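Notebook, rink bench, Trurkstead
28 March 2025

Third go at the attendance sums for the charity night. Writing it up here because the version in the shared folder has been edited twice and I no longer trust it.

The club is quoting 2899 for the October game. Deepika says that came off the turnstiles. I asked which turnstiles and she didn't know, which is fair, it wasn't her job that night. The east gate reader was down for most of the first period and people were waved through on paper tickets. So either the stubs got added in by hand or they didn't, and the figure looks the same on the page whichever it was. Far too exact for what I remember of the queue.

Pulled the raw log this morning. It's in three parts and the middle one starts with a clock that's five minutes ahead of the other two. Joined them on ticket code instead of time. That gave 328 codes read twice. Some of those will be people popping out to the car and back, and some will be the reader stuttering, as it does when it's cold. Can't split the two from the log. Rajeshwari thinks a gap of under 3 seconds should count as a stutter. Probably right, but I'd like to see it tested on the bench before we start throwing rows away.

Bench test, then. Kurup reader on the short cable, Leltov one on the long cable, same stack of old tickets through both. Kurup doubled on creased tickets and was fine on flat ones. Leltov doubled on nothing but missed a couple outright, and I think that's worse, as a double at least leaves something in the log. Joravov's sheet says theirs does neither. We haven't got one here, so that stays a claim.

Swapped the cables over and ran it again. No change that I'd put my name to. I had been blaming the long cable since last season, so there goes that.

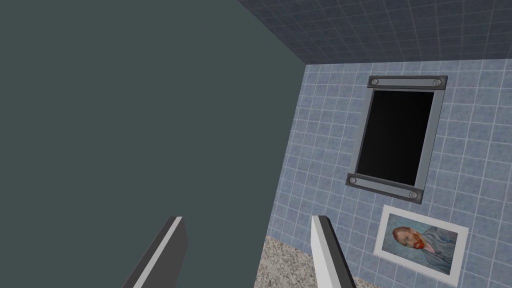 Still not happy with the creased tickets. I creased them all the same way, down the middle, and people don't do that. They go in back pockets and get sat on. Rajeshwari is going to bring in a bag of real ones from the last home game if the office hasn't binned them.

The wish from upstairs is for a "record crowd" line in the programme for the next charity night. I've told Deepika I won't sign off on it. We have no decent count from the old rink to compare with, only what was printed in the paper, and the paper got it from the club.

To do:
Ask who added up the paper stubs, if anyone did
Fix the clock on the middle log, or find out why it drifts
Rerun the Kurup with real tickets, cold as well as warm
Get the 3 second rule agreed in writing
Return Deepika's crimping tool

Later: she's found a box of stubs in the ticket office. No date on the lid. Not opening it until Rajeshwari's in, so two of us see what's inside.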